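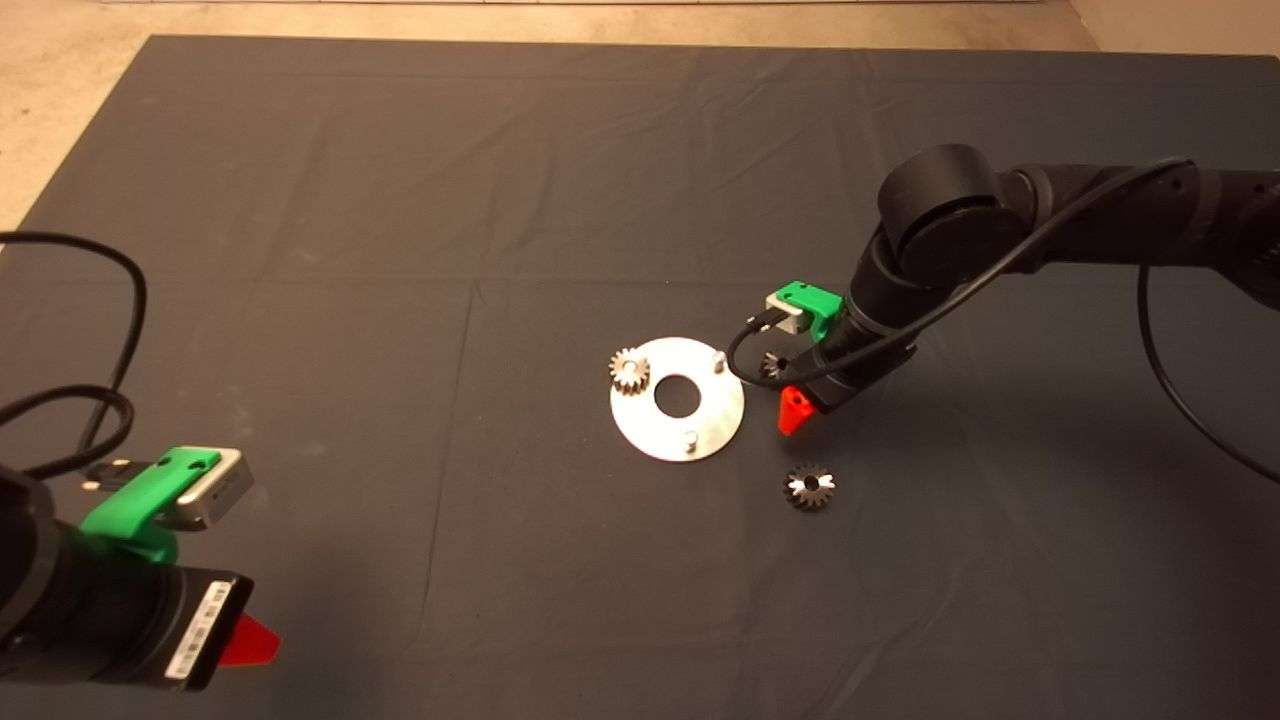

**Penrose Classroom Alert** by Nustside

Penrose is an alert system for schools. A teacher presses one button in the classroom, and the front office, the principal and every other classroom receive the message in the same moment. It was made for the emergencies which every school hopes to never have, but most schools use it more often for smaller things: a student with an asthma attack, a fight in the hallway, a stranger at the side entrance who did not sign in.

We sell Penrose as a complete kit. It works by its own radio signal, so it continues to work when the school Wi-Fi is down or when the phone lines are busy.

## What is in the kit

- 12 wall buttons, with screws and with adhesive pads
- 2 office panels with a small screen and a speaker
- 1 base station with backup battery
- A printed guide for teachers and a separate one for the office
- Door stickers with the room numbers (please fill in the form with your order)

Bigger schools can add more buttons at any time. One base station accepts 60 buttons. If your school has a second building across a street or a parking lot, please write to us before you order, as you may need the Brinport extender.

## How the button works

There are two kinds of press. A short press means "please come." Only the office panels will ring, and the room number is shown on the screen. A long press means "lock down." All the rooms hear the tone, the office panels show where the alert was started, and the base station can call the numbers which you have saved in it.

The long press needs two full seconds. In our first version it was shorter, and we received complaints from elementary schools, where children were leaning on the wall next to the door. The new cover has to be lifted before you can press, and a teacher with a key can cancel the alert from the same room. 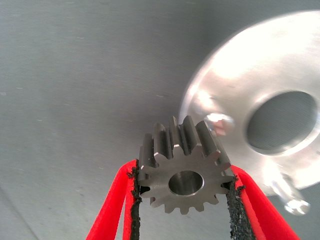 ## Drills

In the drill mode the tone is different, and a voice says "this is a drill" before and after it. No outside numbers are called. The base station keeps a list of each drill with the time when every room answered, and the office can print the list for the district or for the state report.

We recommend to tell parents before the first drill. Many schools send a short letter home, and there is a letter on our download page which you can change as you like. For the youngest grades you can turn the volume lower, one room at a time. The office panel has a menu for it, under "Rooms."

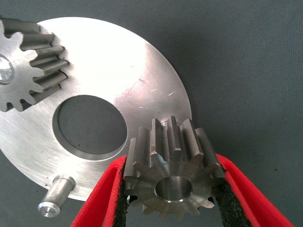

The drill list stays in the base station for a full school year. After this time the oldest drills are deleted, so please print or export what you want to keep. The export is a simple table and opens in any spreadsheet program.

## What Penrose does not do

Penrose has no camera and does not record voices. It does not lock doors. We are asked about this almost every week, and we can only say that a door lock must follow the local fire code, and your fire marshal is the right person to ask. The system can send a signal to an electric lock you already have, if the lock has a relay input.

It also does not replace your safety plan. If your school is still writing the plan, please finish it first and then decide where the buttons should go.

## Technical information

| | |
|---|---|
| Button battery | Replaceable, low battery is shown in the office |
| Backup of base station | 7 hours without power |
| Languages of the voice | English, Spanish |
| Panel mounting | Wall or desk |
| Works with | Fliteo messaging, electric locks with relay input |

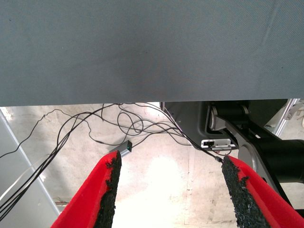 *Flat gray surface above a pale concrete floor.*

## Ordering and support

Public schools can order with a purchase order. We do not ask for payment before the delivery. A price list for your district is sent by email on request, with and without installation.

Questions before the purchase are answered by Azadeh Rostami, who is also doing the online training for office staff. The training is included in the price of the kit and can be repeated when new staff come.

Page updated February 9, 2023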